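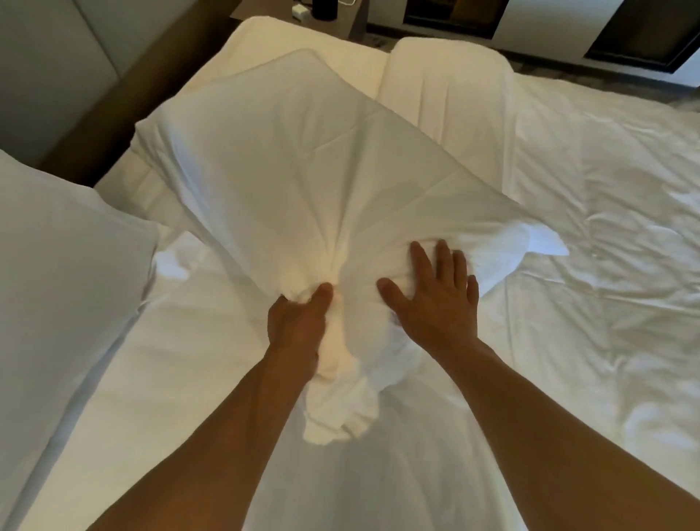 According to Teodoro Quiambao, the stop should never have been logged as a grasp failure, as the fingers were still closed and the force limit had already been passed when the controller reacted. We adopted his reading and relabeled the affected trials as contact faults. The Ullgate log holds 885 pillow-shaping trials, of which 28 ended in a contact fault. All 28 occurred during the squeeze phase, with both hands loaded.

The sequence was the same in each case. The Grura planner lost the boundary between the pillow and the bedding next to it, placed one contact target past the pillow edge, and commanded the hands to close. Wrist force then rose faster than the compliance model allowed. The median delay between the first reading above the limit and the halt of the arms was 662 ms. On a soft load this does little harm. With a rigid object, or a person's hand, between the fingers, it would not be acceptable. 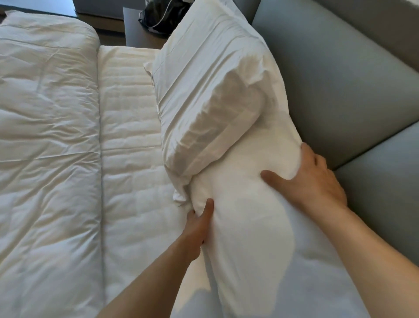 The delay has two sources. The force signal passes through a smoothing filter tuned for slow contact, and the filter output is read only at the end of each planner step. Simone Bezerra replayed the faulted trials with the filter bypassed and the planner unchanged. The stop came earlier in every replay, but false stops also appeared when the fingers dragged a fold of the pillowcase. We therefore kept the filter for motion control and gave the safety stop its own unfiltered channel with a higher limit.

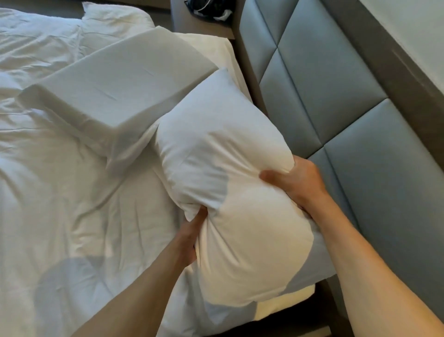
Figure 3. Two-handed squeeze of a pillow on a bed with other white bedding.

Boundary errors are harder to remove than the delay. The Vieira segmentation module relies on shading at object edges, and that cue is weak when every item on the bed is white. The rumpled duvet in Figure 3 offers many folds that can pass for an edge, while the foam block has straight sides and square corners and is the easier object to separate. The gripped pillow bulges above and below the hands, so a target set from its resting outline no longer fits once the squeeze begins. The revised planner updates the outline during closure and opens the hands if the two wrist forces diverge. It has been run on the Galten test bench only, and its behavior on a fully made bed remains to be measured.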